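Metal bins for the kids' drop zone — keep, paint or toss?

Trudia Home Forum > Organizing and Storage > Entryways

tilbymom
August 29, 2018
Hi all, long time reader, I mostly hang out in the laundry section. We moved into our place on Tilby Road this summer and the old owner left a bunch of metal bins in the garage. Long rectangular ones, gray, sides that flare out at the top. I love them. My husband does not. He wants everybody to have a nice fabric cube from the store and be done with it.

My plan is one bin per kid by the back door, plus one "lost stuff" bin where anything I pick up off the floor goes until its owner comes looking. School has already started here and I'm drowning. Does anyone use metal for this? Is it too loud? Too ugly? Tell me before I haul them all inside.

sockdrawer_sue
We did fabric cubes for years and they sag. The minute a kid puts one heavy thing in there the whole front folds over and then it won't slide back on the shelf. I'd go metal in a heartbeat.

The lost stuff bin is the best idea in your post, by the way. Ours lives at the bottom of the stairs and I empty it every other week whether they've claimed things or not.

grumpybasement
What kind of metal and what was in them before? I wouldn't put old garage bins anywhere near kids' things without knowing. People keep all sorts in a garage. Also, flaking paint in an old house is something you test, you don't just wipe it down and hope.

tilbymom
Fair. He told us it was hardware and garden hose fittings, but I only have his word for it. I'll get a test kit before they go any further than the mudroom. No idea what kind of metal. Heavy metal, haha.

halfpackedhanna
I have a wall of these from a shop that closed (Sukprasert Restaurant Supply, if anybody here remembers it) and I paid $15 each. The noise is real!! Somebody drops a toy truck in one at six in the morning and the dog loses his mind. I cut a piece of rubber shelf liner for the bottom of each one and that took care of most of it. A roll was 30 bucks and I have plenty left over — you don't need the fancy kind.

sockdrawer_sue
Ooh, liner is smart. Felt would be softer but I bet it gets gross with shoes.

grumpybasement
Felt will hold crumbs forever. Don't do felt.

mint_and_clutter
I'm going to be the odd one out. I think open bins are just a nicer looking pile. You can't see what's at the bottom, everybody dumps, and then the one thing you need is always under a jacket. Hooks and a shallow tray did far more for us than any bin.

tilbymom
See, I think that depends on how deep they are and how much you let in there. I couldn't wait, so I started the lost stuff one in the mudroom this morning with another bin behind it. You can see everything without digging. The Spider-Man slipper thing alone was worth the effort, there have been tears over that.

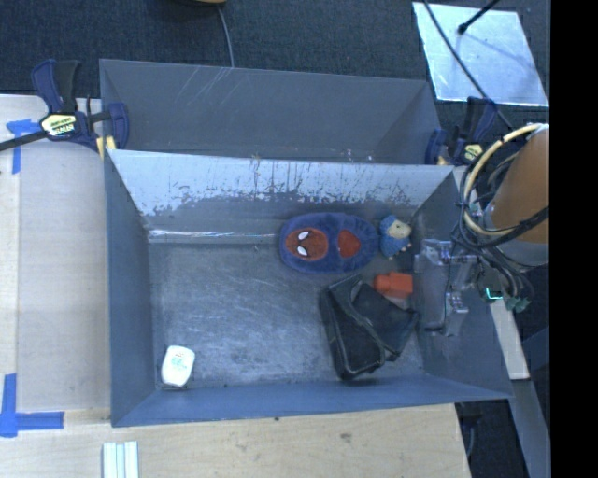 Lost stuff bin, day one. The wall at the back is the flaky one.

halfpackedhanna
Oh that's a good size! And I love the shape. What's the black thing, a pouch of some kind? We have so many of those and not one of them has an owner.

tilbymom
Yep, a pouch, and not one person in this house will admit to it. It takes up more room than everything else in there.

grumpybasement
That back wall needs work. Those are rust spots up near the rim and the finish is coming away. If your test comes back clean, wire brush it outside with a mask on, prime it, two coats. If it doesn't come back clean, get rid of it. And take the kids' things out in the meantime, please.

tilbymom
OK OK, taking them out. The slipper is going straight back to its owner anyway.

mint_and_clutter
I'll give you that it's easy to see what's in it. Come back in September and show us the same bin, though. I give it 20 days before there's a wet towel on top.

sockdrawer_sue
Leave the wear on the outside if you can! Paint the inside and clear coat the rest. My sister-in-law paid a silly amount for a "distressed" one from Trarka and it isn't half as nice.

grumpybasement
Clear coat over loose flakes is going to peel. Brush first, then decide.

halfpackedhanna
What would you all use for labels? I tried chalk paint and it rubbed off on everybody's sleeves.

sockdrawer_sue
Magnets, if they stick to yours. Try one off the fridge first.

tilbymom
Trying a magnet tonight. Test kit is ordered. Husband has been shown this thread and is still talking about cubes.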